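Open day at Tirkilia: a robot goes for a walk

Kurnum had promised "full outdoor autonomy" on the flyer, so on Thursday I took the early bus out to Tirkilia to see how much of that would survive a park. Sign-in was at a folding table. You got a sticker, a bottle of water and a sheet of claims, the boldest being that the machine had covered 200 kilometers without a person touching it. I asked over what period and on how many different routes. The sheet didn't say, and neither did the woman handing it out.
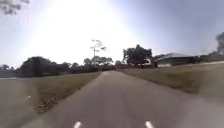 My main complaint about these days is the choice of ground. An asphalt path with grass on both sides is a kind thing to give a robot. I'd have liked a wet ramp, a school letting out, a dog. The Kurnum people said the low sun ahead was a hard test for the cameras, and I'll give them that one. They also said the route hadn't been mapped beforehand, then mentioned over coffee that the team had been out there for 18 days.

We watched the robot's own view on a monitor under the awning – a smart choice, as it kept 49 visitors from trailing after the thing. Questions went on through the whole run, and most were about shade. Does a dark patch on the pavement read as a hole? The engineer said the Clenov software had been retrained for it, and moved on. 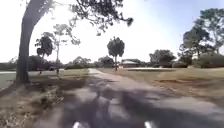
Rigoberto Rivadeneyra wanted to know who pays when it guesses wrong, and said he had sat through the same talk at Rengifo two years ago with the same answer, which was that the insurance side was "being looked at." He got it again, nearly word for word.

After the break came the off-path part, and I paid more attention. Dry grass has no painted edge to follow, and a dirt track can look a lot like the field beside it. A remote stop was in the operator's hand the entire time. I asked for a log of how often it had been pressed this season and was told to send an email.
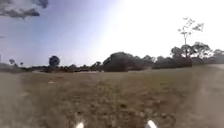

Robot's view over the dry grass, dirt track to the right.

The price came up last: 70 thousand for the base unit, support extra. For a machine meant to check paths and report damage, that buys plenty of hours from a person on a bike. I said so on the feedback card – there were four lines for comments and I used the back as well.

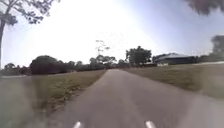
On the asphalt, with the low building off to the right.

I've sent the email about the log. The bus back leaves from the north gate, by the way, and the flyer has that wrong too.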